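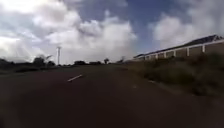
Route section 2, colonnade building on the right-hand side, looking along the lane.

Zamwood Proving Road
Pre-Demonstration Safety Checklist: Automated Driving, Public Open Day
Vehicle supplied by: Poirier
Session: May, first demonstration run
Form to be kept with the route log for the season.

Part A. Road and roadside

A1. Lane surface free of loose objects and spills. Satisfactory.
Comment: Full route walked before the vehicle was released.

A2. Lane markings can be read by the vehicle. Satisfactory, with comment.
Comment: The center line on section 2 is dashed. Poirier is to confirm that the lane-keeping function holds its position between dashes at demonstration speed.

A3. Right-hand verge. Satisfactory, with comment.
Comment: The grass is rough and the ground rises from the road toward the building. Visitors are not to stand on the slope at any time. Rope line to be set at the top.

A4. Trees and bushes on the left side. Satisfactory.
Comment: No visitor access on this side. Marshals only.

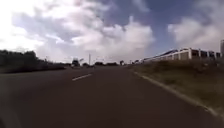 A5. Other traffic and parked vehicles. Open.
Comment: The far end of the section must be confirmed clear by radio before each run. Delivery vehicles for the Plolska catering stand are to use the rear gate after 9:00 a.m. The supplier was informed of this at the morning briefing.

A6. Poles and posts near the route. Satisfactory.
Comment: Positions checked against the route map. Map revision 7 is the only valid copy.

Part B. Vehicle and operator

B1. Emergency stop tested from the driver's seat and by remote. Satisfactory.
Comment: Three tests each, all passed.

B2. Safety driver seated and belted for every run. Satisfactory.

B3. Passenger waiver signed. Open.
Comment: 64 forms printed. Forms for minors have not been received from the Grostement office.

Part C. Visitors

C1. Viewing area marked and staffed. Satisfactory.

C2. Visitor limit posted at the entrance. Not satisfactory.
Comment: The sign gives 3000. The approved limit is 1000 on site at one time. Replace before the gates open.
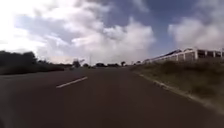
C3. Distance between visitors and the moving vehicle. Satisfactory, with comment.
Comment: The curb is low and is not to be treated as a barrier. Marshals on the building side are to keep all persons behind the rope until the vehicle has stopped and the safety driver has signaled.

C4. First aid post staffed. Satisfactory.

Result: Demonstration may proceed when items A5, B3 and C2 are closed. Closure is to be entered on this form by the duty inspector.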